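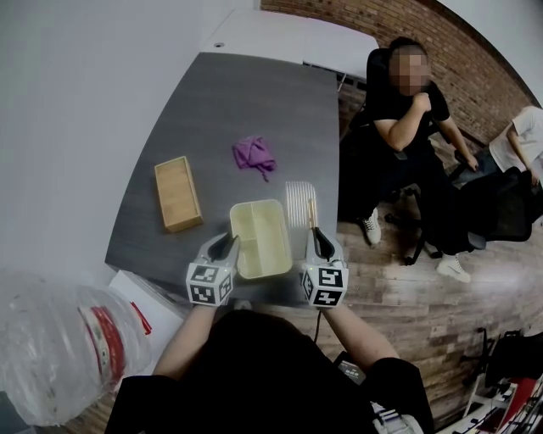

Hand-held grippers with marker cubes at a demonstration table. The objects include a divided container, a purple cloth and a thin wooden stick.

Linidell 2 Released to All Bristmont Groups

The Manipulation Software Group at the Bristmont Institute has released version 2 of Linidell, the software used across the Institute to turn hand-held gripper demonstrations into training data for robot arms. The release has been available on the internal package server since June 18, 2026. It replaces the separate tracking and export scripts that individual laboratories have maintained until now.

Linidell reads recorded video, finds the printed markers on each gripper, and produces a time-stamped path for the left and right hands in a shared table coordinate system. A planning stage then checks whether a given arm could follow that path. The output is a single episode file containing video, hand poses, gripper openings and the results of the check.

The largest change is in pose tracking. In the previous version, each visible marker was solved on its own and the results were averaged. When a forearm or an object covered one side of a cube, the average shifted and the recorded hand appeared to jump. Version 2 treats the cube as one rigid body. All marker corners found on its visible faces are solved together, and the estimate carries over from one video frame to the next through a motion filter. Where only a single face is in view, the software keeps both possible solutions until a later frame settles which one is correct.

Testing was carried out on 624 demonstrations recorded by three groups in the Kang Building. Of these, 300 involved both hands working on the same object. The two-handed set was chosen because it had produced the most complaints — the old version sometimes exchanged the left and right identities when the grippers passed close to each other. No exchange of identities was found in the two-handed set under version 2. Short gaps in tracking remain, chiefly when a cube is turned fully away from the camera, and the software now marks these gaps in the episode file instead of filling them silently.

"A gap that is labeled can be dealt with downstream," said Ruth Alvarado, who leads the group. "What caused us the most trouble was motion that looked smooth in the file and had never taken place. We would ask users to leave the gap markers in their data, even if the training code they use at present ignores them."

Changes to Planning

The planning stage has been rewritten. Reachability was formerly tested one pose at a time, so a path could pass the test although the arm would have needed to change its elbow configuration halfway through a grasp. The new stage searches for a continuous joint path over the complete episode and reports the first point at which none exists. It also tests the two arms against each other for collision. Joint speed limits are read from the robot description file, and an episode that exceeds them may be slowed in playback by a factor the user sets.

Planning no longer requires a graphics card. A typical episode can be checked on an office workstation, and groups may queue overnight runs on the shared cluster in the usual way. Jobs are limited to 200 episodes each. Larger collections should be divided before submission, and the command "linidell split" has been added for that purpose.

Groups using the Hulludico arm should note that its description file was corrected during testing. The wrist offset in the earlier file was measured from the wrong flange. Episodes exported for that arm with version 1 should be exported again before they are used for further training. Original recordings are not affected and do not need to be repeated.

Review Tool

Version 2 includes a browser-based review tool, developed at the request of the laboratories. It shows the video beside the recovered path of each hand, with gaps and planning failures marked on a common timeline. A reviewer may accept an episode, reject it, or trim its beginning and end. Decisions are stored in a separate file and never alter the recording. Two reviewers can work on the same collection, and the tool lists the episodes on which they disagree.

A fixed list of rejection codes has been adopted. Free-text notes are still permitted, but at least one code must be entered. The codes cover tracking loss, dropped object, wrong starting arrangement, unintended contact and operator error. Laboratories that have their own codes may map them in the configuration file; the mapping used by the Kang Building groups is supplied as a starting point.

The tool does not yet support thin or transparent objects in its automatic object masks. Masks for clear plastic in particular are often incomplete, and sticks of small diameter may be missed altogether. Hand paths do not depend on the masks and may be used normally. Work on this part of the perception module continues, and an update is planned for October.

Moving from Version 1

Both versions may be installed side by side until the October update. After that date version 1 will be removed from the package server and questions concerning it will no longer be answered through the help queue. Users are asked to proceed as follows.

Install version 2 in a new environment. The two versions share library names and will conflict if placed in the same one.

Run "linidell check" on the camera calibration in use. Calibrations made with the old narrow-lens model will be refused, and the station must be calibrated again with the wide-lens model.

Confirm the printed size of the markers in the station file. The value is now given in millimeters — version 1 used meters — and no conversion is performed.

Convert one existing collection and compare a small number of episodes in the review tool before converting the remainder.

The episode format has been documented in full for the first time. The document describes every field, its unit and its coordinate system, and it will be kept under version control with the code. Proposed changes to the format should be submitted in writing to the Manipulation Software Group, which will circulate them to all registered users before a decision is made.

Requests for installation help should be sent through the help queue under the heading "Linidell." Known faults and their current status are listed on the project page.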